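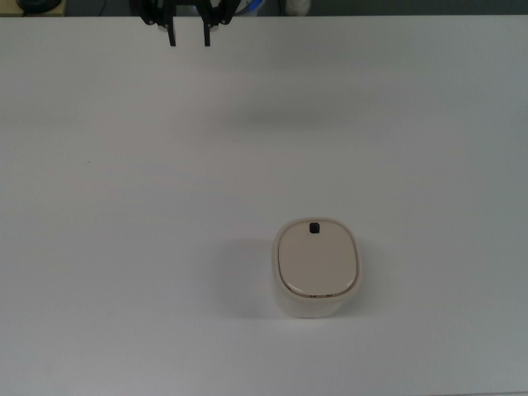
[tabletops] Re: Matt white surfaces and unglazed feet
From: Celeste Marinho
To: tabletops list

Hello Ida, hello all,

Sorry for the slow reply, I have been moving benches. Ida wrote:

> We are replacing the two old worktables and have been offered
> the Skuvico tops in matt white. My worry is the cups. Ours have
> rough feet and they left grey lines on the last white surface
> within a month. Does anyone use matt white every day? Do the
> marks come out? And does it matter if two tables don't line up
> exactly? Our room isn't square.
>
> Ida

We have used the Skuvico tops since September of last year. The grey lines you describe are mostly material rubbed off the foot of the cup and left on the table. On ours they come off with a damp melamine sponge and very little pressure. Don't use cream cleaner. Siv tried it on one corner and that corner is now shinier than the rest, and you see it whenever the light is low.

The better cure is to do the feet first. I use 200 grit wet and dry paper, laid flat on a board with a little water, and turn the cup on it for three minutes or so. Rinse, let it dry overnight, then run a finger round the foot. If it still catches, do it again. It is dull work but you only do it once per cup.
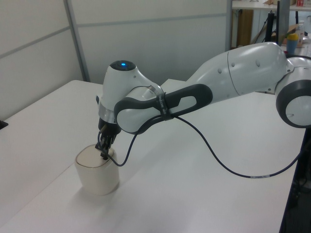

Page last changed: 13 Oct 2024

The cup we use most is the cream one with the brown line round the lip. It is a squarish shape that opens out towards the top, with a matt glaze. I bought it as part of the Cassim set and paid 20 for the lot, second hand. Matt glaze picks up metal marks inside if you stir with a steel spoon, so we keep wooden ones by the kettle. A bit of bicarbonate on a cloth will take most of those marks off.

I would also say don't slide things. Everyone does, me included, and a cup that is lifted leaves nothing behind whatever the foot is like. Felt dots work until they get wet, then they stay on the table and the cup goes elsewhere.

As to lining the tables up, ours don't. The second one meets the main table at an angle and the join runs off diagonally. Check the heights before anything else. Ours were 3 mm out to begin with and a cup put down across the join rocked. We packed the legs with offcuts of vinyl and it has been fine. Crumbs do get into the join. I run a strip of stiff card along it when I wipe down.
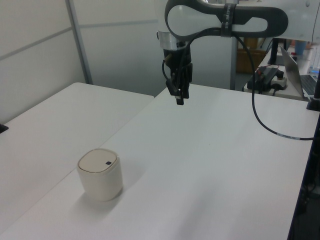
Filed under: Tables and work surfaces

One more thing about white. Cream crockery looks yellower on it than you expect, and darker rims stand out more. I like it, Sieglinde doesn't, and she has asked for a grey top for her end of the room. If you are ordering more than one, ask for a sample piece and put one of your own cups on it for a few days by the window.

I have an offcut of the matt white and can post it if you send me an address.

Celeste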